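Wara Club Manual – Section 7: Two-Arm Pillow Task
3 min read

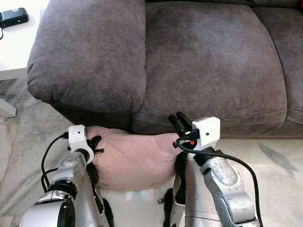 Teams from Ayele asked whether both grippers must close at the same moment. They need not, provided both hold before the lift begins.

1. Place the pillow on the floor in front of the sofa.
2. Set the lift speed to 300 and the closing force to 600.
3. Grip one end of the pillow with each arm.
4. Raise both arms together – do not let one lead.
5. Release on the seat cushion and return to the start position.

CAUTION: Keep wrist camera cables clear of the elbow joints.

Note: Runs for the Brerden round are logged on the team sheet.

1,884 views | 2 comments

Condum Team: Step 4 went better for us at half speed.
Guest: Is a square cushion allowed in February?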